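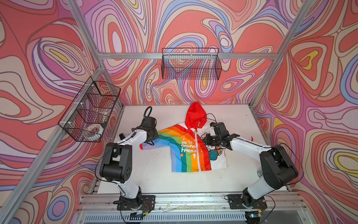

Children's hooded jackets should be folded by the same method throughout the Edano clothing store. Lay the garment on a clear surface with the front uppermost and the hood pointing away from you, as with the red hood on the rainbow-striped jacket. Draw both sleeves out to the sides.

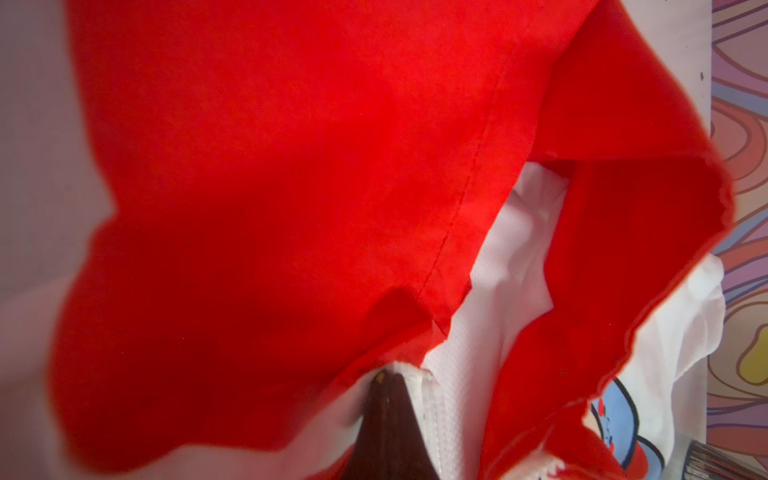 Hoods require a little care before folding. Feel along each seam and smooth out any puckers – red cloth against a white layer, as on this garment, shows frayed threads readily. Report fraying to Brodie Dunstan.
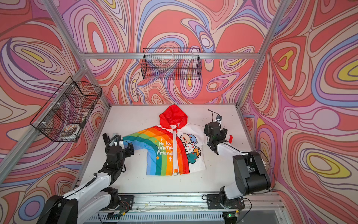 Fold each sleeve across the body, bring the sides to the centre and turn the hood down. Finally, fold up from the hem and place the jacket on shelf 2.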